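How to Keep a Wrapped Bouquet Fresh Until You Give It

A bouquet bought the evening before can still look good the next day if it gets water and stays cool. The steps are the same for supermarket flowers and for a florist's bunch.

Leave the wrapping on. Fold the bottom of the paper or film up so that the stems are clear, and hold it with a rubber band. Cut 2 cm off each stem at a slant with a sharp knife. Strip any leaves that would sit under water.

Fill a clean bucket with cool tap water to a depth of almost 40 mm and stand the bouquet in it. Deep water soaks the paper. If the flowers came with a packet of food, save it for the person who gets them.

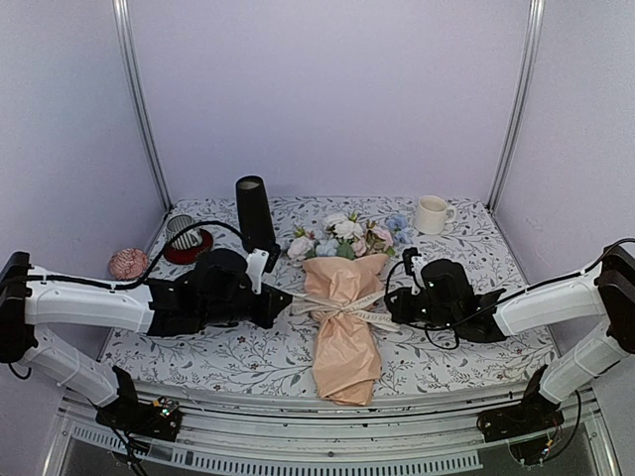 Put the bucket in the coolest room you have, away from fruit, radiators and direct sun. A garage works well except in July, when a tiled bathroom is better. Do not use the fridge if there are apples or pears in it.

Before you leave, lift the bouquet out and let it drain for two minutes. Dry the stems with a towel, wrap the ends in damp kitchen paper and slip a small plastic bag over them. Fold the wrapping back down and tie it. In the car, lay it flat on the back seat and keep the heater low.

Floor Martens
Updated 20/02/2024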